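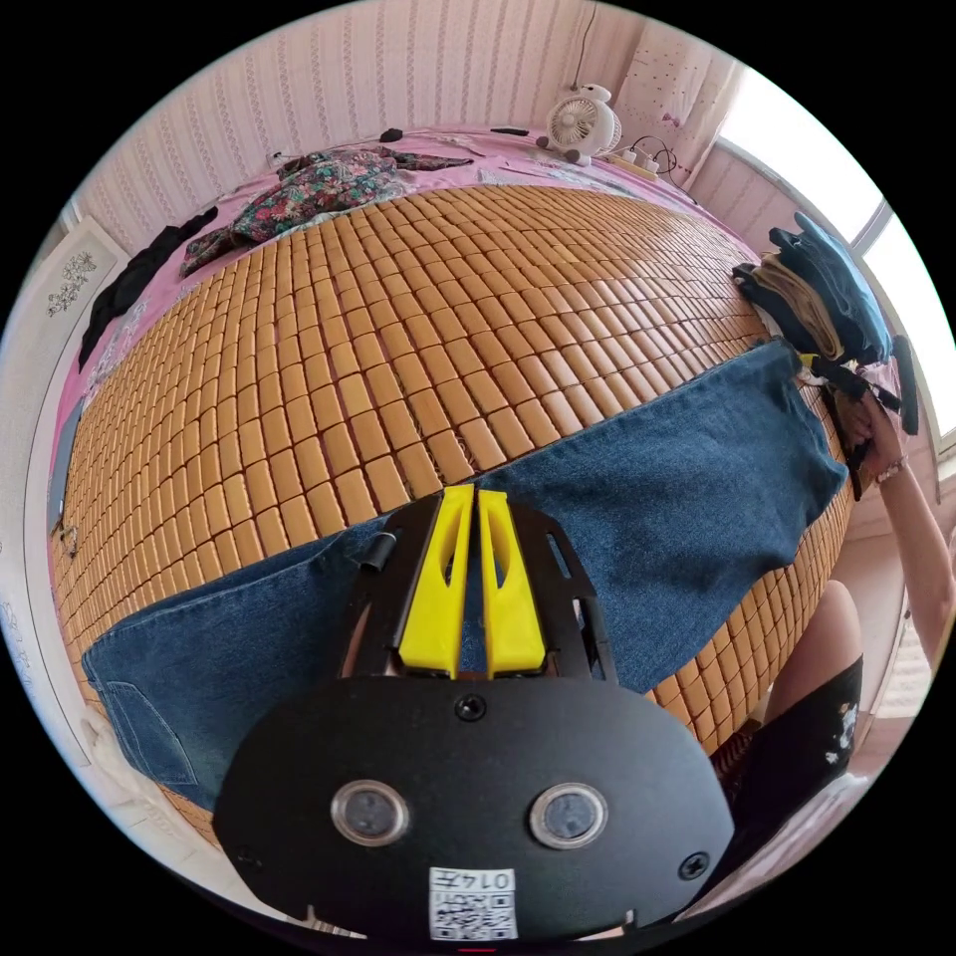 Jeans on the bamboo mat, both grippers in hand-held mode.

koltmont_kid
So the left one let go again! Smooth folds on everything thin, then denim, and the yellow fingers spring open about 3 seconds into the lift. The log shows 1,822 closes on this unit and the fault only turned up in the last 18. I love these things – folding data is the most fun I've had with hardware – but I'd like to keep my thumbs.

Praten_Jo
Ooh, I know this one! Check the screws on the plate. Mine backed out, the plate shifted and the fingers stopped meeting square.

lorachfan
Disagree. Loose screws give you a crooked grip. A sudden release is the motor cutting out on overcurrent, and denim is thick enough to trip it.

Praten_Jo
Could be both, mine did trip too. Still a two-minute check!

koltmont_kid
Screws are tight, just tried all of them. Raised the current limit a notch and it held for 2 folds, then popped.

lorachfan
Please put that limit back! It's there for fingers, yours included. Try the waistband with a slower close.

J. Msimang
Same fault on my Pruvost build, a cracked solder joint on the motor lead. Wiggle the cable with the power off and a meter on it.

koltmont_kid
Limit is back down. Meter comes out tonight – will post readings!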